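3.2 Table height and clear floor in shared rooms

The second part of the survey dealt with tables. Most of the complaints in the first round were about them, so we gave them their own visit in May.
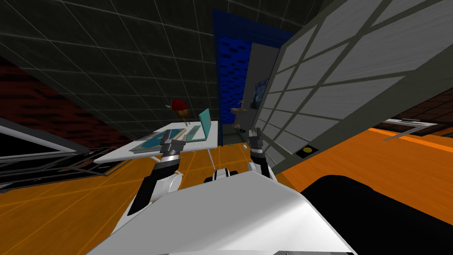 Figure 3. White rectangular table on thin legs, rendered view, with a doorway in the distance.

Sites were the reading rooms at Lekeo and Zilia and the day center at Barua. Three buildings, nine rooms in all. Garelen was on the list at first but closed for roof work before we could measure, and is left out of everything below. Same tape and same form at each site. Heights taken at the corner nearest the door, then again at the opposite corner, mean of both used. Where a table rocked we noted it and measured anyway.

Top height varied less than expected within a building and more than expected between them. Lekeo bought its tables in one order and it shows. Zilia has a mix – some donated, some left over from the old school – and users there told us they pick a seat by the table first and the light second. Barua falls in between. Leg type mattered more to users than we had planned for. Thin legs at the corners were liked by people who pull a wheelchair or walker in close, and disliked by people who push up from the table to stand, who said the top felt shaky. Center posts got the reverse. We had no question on this in the first form and added one for the later visits, so the Lekeo answers are thinner here.

Clear floor is harder. We took it as the shortest distance from table edge to the next fixed thing, wall or shelf, with chairs pushed in. But chairs are not pushed in during the day. Staff at Barua pointed this out right away and they are correct. A second measure with chairs pulled out as found was taken in six rooms only, and we treat it as a rough guide. In three of those the route from the door to the far tables was narrower than the building's own posted minimum. None of those rooms failed on the pushed-in measure.

Users were asked to rate ease of getting to a seat, and ease of leaving it. Scores for leaving were lower at every site. Comments mention bags on the floor, neighbors having to stand, and at Zilia a heater that sticks out by the window row. Coat hooks came up a lot too (see 3.4).

Limits. One visit per room, all in the same month, mostly mornings. Evening use is differnt and probly busier. Floor covering was recorded but not analyzed – the form mixed up mat and carpet, and we could not sort it out afterward. Door widths are reported in section 3.3 with the hallway data.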